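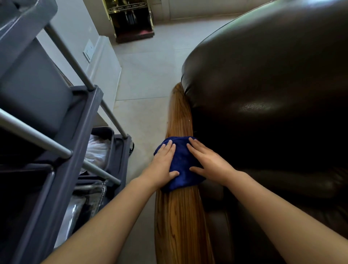
Figure 7.0 Two hands and a folded microfiber cloth on a wooden armrest.

Chapter 7
Who Still Has a Key? Access Reviews and the Art of Taking Things Away

Learning objectives

After working through this chapter you should be able to:
explain the difference between granting, reviewing and revoking access
describe how permissions pile up when people change jobs
plan an access review that a busy manager will read to the end
recognize an orphaned account and decide what to do with it
write a removal request that can be undone by lunchtime if it goes wrong

7.1 The account that would not retire

In December, a logistics company named Volgate decided to find out who could log in to its billing system. This seemed like a small job. The company had 342 employees, the billing team was made up of nine of them, and the person given the task, a junior analyst called Junhao Ye, set aside an afternoon.

He was still at it two weeks later. The billing system had more accounts than the company had employees. Several belonged to people who had left. One belonged to a printer. Another, called "temp_oana," had been created for Oana Olteanu during a system migration, so that she could fix a rounding error over a long weekend. It had full administrator rights. Olteanu had since moved to the sales office in Westham, where she had no dealings with billing and no memory of the account. Her password still worked. She tried it, out of curiosity, and then wished she hadn't, as she was now the owner of the most recent login.

Nothing bad had come of any of this, as far as the logs could show. The logs went back 58 days.

Volgate's story is a dull one, and most stories about access are. There was no attacker and no ransom note. There was a company that was quite good at handing out keys and had never thought much about collecting them. If you work in security for any length of time you will meet this company, and there is a fair chance it will be paying your salary.

7.2 Why access only goes up

Giving someone access is a pleasant experience for all concerned. A person needs to do something and can't. They ask, someone clicks a button, and now they can. There is often a thank-you message with a small picture of a party hat.

Taking access away has no party hat. If you remove a permission that was not needed, the result is silence. If you remove one that was needed, the result is a phone call from someone in the middle of a payroll run. A sensible administrator who wants a quiet life will learn from this very quickly, and what she will learn is to leave things alone.

The effect over time is called privilege creep. It works like the drawer in a kitchen where the takeout menus go. Marianna Wysocka, a composite of several people you may one day work with, joins the help desk and gets the right to reset passwords. She moves to the network team and gets the right to change firewall rules. She moves again, to finance systems, and can now approve vendor payments. At each step the new access was asked for, reasonable and signed off. At no step did anyone remove the old access. Wysocka can now reset a colleague's password, log in as that colleague, create a vendor, approve the payment and open the firewall to whichever country she would like to retire in.

She isn't going to do this. She is mainly annoyed that her home screen has so many icons on it. But a thief who steals her password gets the whole collection, and will have more patience with the icons.

Key term: Privilege creep. The slow growth of a user's permissions beyond what their present job calls for, usually as a result of role changes in which new access is added and old access is kept.

7.3 Three kinds of account worth worrying about

Leavers. The person is gone and the account is still here. Most organizations have a process that links the two, and most of these processes depend on a form. The form tends to cover email and the building pass. It tends to forget the survey tool that marketing bought on a credit card.

Movers. The person is here, but the job is different. Movers are harder to catch than leavers, as there is no farewell cake to serve as a warning.

Things. Scripts, backup jobs, scanners, test tools and the printer mentioned earlier all need accounts of their own. These are known as service accounts. They do not go on vacation, do not complain and do not answer email, so it is easy to forget that they exist. An account with no living person responsible for it is called an orphaned account. Many service accounts are orphans by their second birthday.

7.4 The review, and why people hate it

An access review is a simple idea. At set times, someone who knows the work looks at a list of who can do what, and says keep or remove for each line. Many audit standards require one. A great many organizations perform one. Rather fewer get anything out of it.

Consider the review carried out at Duda, a regional chain of garden centers. The security team exported every permission in the company's inventory system, pasted it into a spreadsheet and sent it to the department heads with a request to reply by Thursday at noon. Danuta Makowska, who ran purchasing, received a sheet in which a typical line read:

GRP_INV_RW_LEGACY2 / inherits ROLE_0 / scope: all

There were 80 lines like it. Makowska knew a great deal about purchasing. She knew which of her staff could be trusted with the spring bulb order and which could not be trusted near the phone. She did not know what GRP_INV_RW_LEGACY2 was, and the file did not say. At 11:50 she selected the whole column, typed "keep," and went to lunch.

This is called rubber-stamping, and it is common to blame the person holding the stamp. Try to resist. Makowska was asked a question in a language she didn't speak, with a deadline, and with one answer that was sure to cause no trouble. She gave that answer. A review designed this way will produce a signed record showing that every wrong permission in the building has been carefully considered and approved, which leaves the company worse off than having no record at all.

7.5 Asking a better question

The following year Duda tried again, with a new security lead, Sławomir Jabłońska, and a shorter list. Each line was rewritten in words a purchasing manager would use:

Can change the price of any item in any store. Last used: never.

Makowska went through her section in under an hour. She removed more than half of it and sent back a note asking why on earth the delivery drivers had been able to change prices in the first place. It was a very good question. The answer is left as an exercise (see Review question 4).

The second review differed from the first in a few ways that we will return to throughout the chapter. The permissions had plain names. The list showed when each one had last been used. Anything that was plainly harmless had been taken out beforehand, so that the risky lines were not buried. And removals were made in two stages: access was first switched off but kept on file, and only deleted after a full month-end had gone by without complaint. Jabłońska called the first stage "the naughty step." The audit report called it "a staged deprovisioning control."

A word of caution about last-used dates. They are helpful, and they can mislead. Some access is needed only once a year, and some only in an emergency. An account that restores the backups will look idle right up to the day you need it badly. Before removing anything on the grounds that it has not been used, ask what it is for.

7.6 What this chapter covers

Section 7.7 looks at how to build a list of accounts when no such list exists, which is the usual starting point. Section 7.8 deals with naming, a subject that is every bit as thrilling as it sounds and will save you more hours than anything else in this book. Section 7.9 covers service accounts and how to find them an owner. Section 7.10 follows a full review at Wesa, a mid-sized dental supplier, from the first export to the last argument.

You will need the role diagrams from Chapter 6. If you skipped Chapter 6, the diagrams are on its final pages, and we will say no more about it.

Before you read on

Make a list of every system you can log in to at your school or place of work. Include the ones you have not opened this year. Next to each, write who gave you access and who would notice if you still had it after you left. Keep the list. You will need it for the lab in Section 7.9, and it should probably not be kept in a shared folder.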